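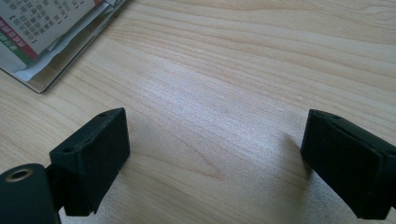

June, 14:20. Reading room table 2, surface check before the Ginska order is released.

The top remains sound. The varnish reflects strongly across the middle under the present lighting, and the grain is difficult to judge there unless one stands at the window end. A few pale specks were noted on the surface. Wipe with the Rorkow cloth only; no polish is to be applied until the specks have been looked at under the lamp.

Printed matter left on tables should go back to the rack at the end of each session. The Chinese-language papers are shelved separately, on the lower tier, and loose sheets are to be squared up before filing – the rack bends corners badly.

Abrasive for the test panel: 4000 grit, used dry. Panel 36 was finished this morning and set aside. Its gloss is higher than wanted for a reading surface, and the matt varnish from Stesotby should be tried on the next one.

Outstanding: lamp inspection of table 2; new felt pads for the chairs; stock sheet 226 to be countersigned.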